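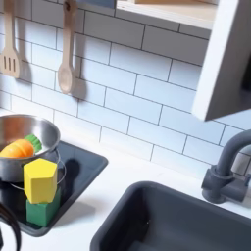 Ma sœur prétend que je suis devenue insupportable à table depuis que je ne prends plus de photos de ce que je mange, et que mon silence, téléphone retourné, est plus voyant que tous les flashs du monde. Elle n'a pas tort sur le silence. Sur le reste, laissez-moi me défendre un peu, parce que le sujet me travaille depuis des mois et que j'ai enfin une soirée devant moi.

Tout part de la recette. La recette écrite, celle qu'on lit sur un écran calé contre le grille-pain, avec le doigt farineux qui fait défiler. J'en avais 2798 enregistrées dans Clelto, l'application où je range tout. Je le sais parce que le chiffre s'affiche en haut, en gras, comme une félicitation. Et sur ce total, j'en cuisine combien pour de vrai ? 12. Toujours les mêmes ! Les lentilles, la tarte aux poireaux, le riz au lait, la soupe de quand je rentre tard, vous voyez le genre.

Alors en septembre j'ai tout effacé. Enfin presque tout, j'ai gardé le gâteau au yaourt par superstition (je le connais par cœur depuis l'école primaire, c'est idiot).

Mon opinion, la voici : on cuisine moins bien depuis qu'on a trop de recettes. Je ne dis pas qu'on mange moins bien, il y a des épices dans mon placard dont ma grand-mère ignorait le nom, et je ne voudrais pas revenir à ses haricots verts de 33 minutes. Je parle du geste. Elle faisait sa béchamel en regardant par la fenêtre. Moi, jusqu'à l'automne dernier, je vérifiais la proportion de farine à chaque fois, comme si elle avait pu changer dans la semaine.

Et puis il y a le vocabulaire. « Réservez. » « Détaillez en brunoise. » « Laissez compoter. » J'adore ces mots, je les trouve même assez beaux, mais ils me font cuisiner comme on monte une étagère : étape un, étape deux, et la panique quand il reste une vis. Quand les oignons brunissent plus vite que prévu, la recette ne le sait pas. Elle me dit huit minutes et moi, docile, j'attends les huit minutes en les regardant noircir. Je l'ai fait, plus d'une fois, avec une espèce de loyauté absurde envers quelqu'un qui n'avait ni ma casserole ni mon gaz.

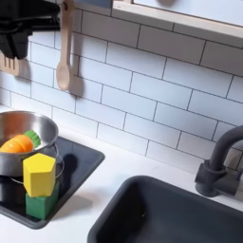
Cuillère et spatule en bois.

J'ai essayé d'en parler sur le forum de Brolano, où je traîne pour les histoires de levain. Mal m'en a pris. On m'a répondu que c'était facile à dire quand on avait eu une grand-mère derrière les fourneaux, et que pour ceux qui ont grandi au surgelé la recette était une bouée. J'ai d'abord été vexée, j'ai même commencé une réponse assez sèche que je n'ai heureusement pas envoyée. Et puis j'ai réfléchi en épluchant mes carottes, et il faut bien que je l'admette, l'argument est bon. Mon premier vrai plat, je l'ai fait dans une chambre d'étudiante avec un livre emprunté, et sans le livre j'aurais mangé des pâtes jusqu'au diplôme.

Donc je corrige. La recette, oui, pour apprendre, et même avec ferveur. Une fois, deux fois, cinq fois s'il le faut, en la suivant au gramme. Ce qui me chagrine, c'est qu'on ne la quitte plus. On passe à la suivante avant d'avoir digéré la première, si j'ose dire. Refaire la même chose est devenu un peu honteux, et mes amis s'excusent quand ils servent un plat que j'ai déjà mangé chez eux. Mais je l'attendais, moi, votre gratin ! J'y pensais dans le tram !

À Chambi, où je passe une semaine l'été, il y a une auberge qui sert 2 plats. Pas deux au choix parmi une carte, deux tout court, et les mêmes que l'année d'avant. Le premier soir on sourit, le quatrième on commence à remarquer des choses : que le ragoût est plus poivré quand il pleut, que les pommes de terre changent avec le mois. Je n'ai jamais autant fait attention à ce que je mangeais.

J'ai essayé d'appliquer ça à la maison et je ne vais pas vous mentir, les débuts ont été rudes. J'ai raté une pâte brisée que je croyais savoir. Trop d'eau, une vraie colle. J'ai raté des crêpes, ce qui à mon âge est assez humiliant. Mais au bout de quelques semaines il s'est passé un truc agréable, je me suis mise à goûter. Avant, je goûtais à la fin, pour saler. Maintenant je goûte tout le temps, les doigts dans la casserole (oui, ma sœur, dans la casserole), et il m'arrive de changer d'avis en route, d'ajouter un reste de fenouil ou du vinaigre.

Il me reste un problème que je n'ai pas résolu : les gâteaux. Là, sans balance et sans papier, je coule. Si quelqu'un a une méthode pour la génoise à l'œil, je suis preneuse, les commentaires sont ouverts.

Février 2023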